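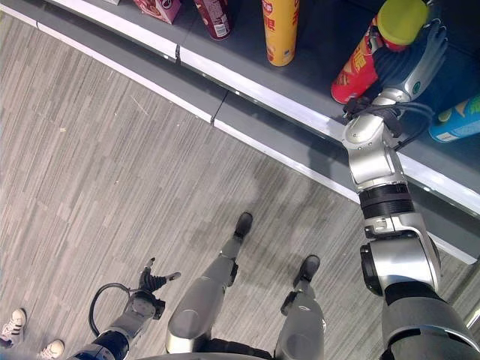 Shop fitters asked to show their evidence on snack shelves

SUDINE, July – Tube-shaped snack cans have been given shelf after shelf in small shops over the past few years, and the people selling those shelves make large claims for them. Trinov, which advises independent shopkeepers on fittings and stock, has gone through those claims and is not persuaded by most of them.

In its new review, Snacks on Show, Trinov wrote to 1459 independent shops and had replies from 927. Shopkeepers were asked what they had been told when they bought a new display, and whether they had seen it happen. Many had been promised quicker sales from angled shelves, darker shelves or a separate table near the door. Few had kept any record that would show it either way.

The review looks at the Perić shelf range and the Carnex steel display table, both widely offered to small shops. Trinov has no complaint about how either is made. The shelves are sturdy and the table is easy to wipe down. Its doubts are about the brochures, which give big sales figures without saying which shops they came from or what was on the shelf before. 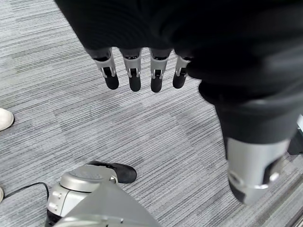

Shigeru Higuchi is less sure that records would settle anything. A shopkeeper who moves the crisps in July, he points out, will sell more crisps in July whatever they are standing on, and he would sooner hear that a can can be picked up and put back without knocking over the one beside it.

Trinov accepts the point about summer trade and has added a note on it. It also agrees that handling gets too little attention. A tall can on a narrow base leans as soon as there is a gap next to it, and a row that was straight at opening time may be a mess by noon. Boxes and cans on the same shelf make this worse, and most of the layout plans sent in by shops mixed the two freely.
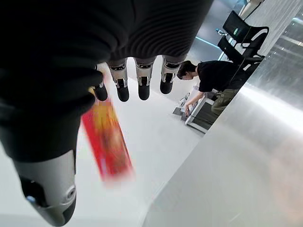 The review asks suppliers for three things: the name or type of shop behind any sales figure, the length of the trial, and a plain statement of what else changed at the same time. Two weeks of good weather and a price cut should not be passed off as the work of a shelf edge.

Shopkeepers are advised to try a layout with the fittings they already own before ordering more. Clear one shelf, keep cans with cans, face the labels forward and write down the sales. Trinov makes no promise that this will bring in any extra money.

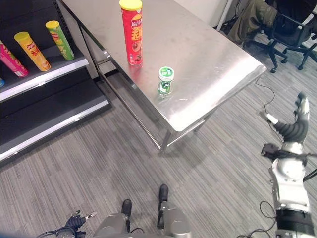 A single can on a table by itself may catch the eye, as the brochures say. It also takes up floor space that has to be paid for, and the brochures are quiet on that. Trinov would like to see the rent included in the sums.

Perić and Carnex have both been sent the review and invited to reply. Any reply will be printed in full with the next edition.

Snacks on Show is free to independent shops and can be requested from the Trinov office in Sudine.

ENDS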